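4. Equipment Planning and Budget Structure

4.1 Scope of the cost model

The cost model covers the purchase, installation and first two years of operation of one bimanual tabletop cell. It excludes building work, network upgrades and staff time spent on grant administration. Staff time spent on assembly and calibration is included, because in our earlier planning it was left out and the resulting figures could not be compared with quotes for turnkey systems.

We divide the cost of a cell into four lines: arms and grippers, enclosure and mounting, sensing and computing, and task objects. The first line is the one that purchasing offices look at, and it is the easiest to estimate. Suppliers publish arm prices, delivery terms are standard, and the price for a given model changes little over a budget year. The other three lines are spread over many small orders, often from different accounts, and are difficult to recover after the fact. For this study we required every order, however small, to carry a line code at the time it was placed.

4.2 Arms and grippers

Two supplier options were considered. The Trillen option is a matched pair of light arms sold with grippers and a controller for each side. The Gusen option is a single-arm package bought twice, with grippers ordered separately. The unit price of the Gusen arm is lower, but the package includes a bench clamp that cannot be used with side mounting, and an adapter plate has to be machined for each arm. When the adapter, the separate gripper and the second shipping charge are added, the difference between the options falls within the range of normal quote variation.

The deciding factor was the treatment of spares. Gripper fingers and the cables running to the wrist are wear parts in this kind of work. Trillen sells both as individual items. Gusen sells the cable only as part of a wrist assembly, so a single damaged connector requires the purchase of a full assembly. We therefore budgeted for the Trillen option with one spare gripper shared between cells and a set of cables held for each arm. A spare arm was not budgeted. The supplier quotes a repair turnaround that we consider acceptable for a site with more than one cell, though it would not be acceptable for a site with only one.

4.3 Enclosure and mounting

The enclosure line was underestimated in our first draft budget, dated February, and was revised upward twice. The frame itself is not costly. The increase came from mounting hardware, black fabric for the walls and ceiling, and the labor needed to square the frame so that camera positions could be repeated from one cell to the next. The fabric was priced at $700 per cell in the final budget, including hems and fasteners. Cheaper fabric was rejected after a trial at the Tullgate site, where room lighting passed through the weave and changed the image background over the course of the day.

Mounting the arms at the left and right edges keeps the middle of the table clear, but it places the full reaching load on the side rails. We specified a heavier rail section than the frame supplier recommended. The added material cost was small. The added shipping cost was not, and it should be requested as a separate item in any quote -- our first quote from Maddocks folded it into the frame price and made the heavier rail look much more expensive than it was.

4.4 Sensing and computing

Cameras, mounts, cabling and one workstation per cell fall under this line. The workstation is replaced on the same schedule as other laboratory computers and is charged at half its purchase price over the two-year period. Storage is charged to the project and not to the cell. Groups that do not have shared storage will need to add it here, and for long collection runs it may exceed the cost of the cameras.

4.5 Task objects

Task objects are inexpensive one at a time and are commonly treated as consumables with no budget of their own. We found this to be a mistake in planning terms. Toy food, toy kitchen items and small containers are discontinued without notice, and a set bought in one season may not be available in the next. If an object is lost or cracked partway through a collection run, the replacement may differ in color or size, and the episodes before and after the change are no longer directly comparable. 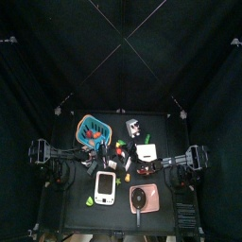 Figure 4. Bimanual tabletop cell with side-mounted arms, black fabric enclosure and toy kitchen objects.

Our practice is to buy the full object set in duplicate at the start and to store the second set unopened. The budget allows $800 per cell for both sets, including bins and labels. Objects are selected against three limits: the maximum gripper opening, the payload at full reach, and the height that can be cleared when the opposite arm is extended over the table. The third limit excluded several items that met the first two. It should be checked with both arms powered, as the static clearance drawing does not show cable slack.

4.6 Order sequence and lead times

Lead time had a larger effect on the schedule than price. Arms were quoted at 6 weeks, frames at less, and machined parts at more. The purchase schedule, fixed on 14 March 2018 with the agreement of Huw Lloyd for the Tullgate site, placed machined parts first, arms second and frames third. Task objects were ordered together with the arms so that the grippers could be checked against the real items during acceptance, before the return period ended.

Payment terms also affect the sequence. Where a deposit is due on order, placing the arm order early moves a large part of the spending into the first budget period. Sites with a fixed annual ceiling may need to split the order, accepting a second shipping charge and the risk of a firmware difference between the two deliveries. Firmware versions should be written into the purchase order in that case.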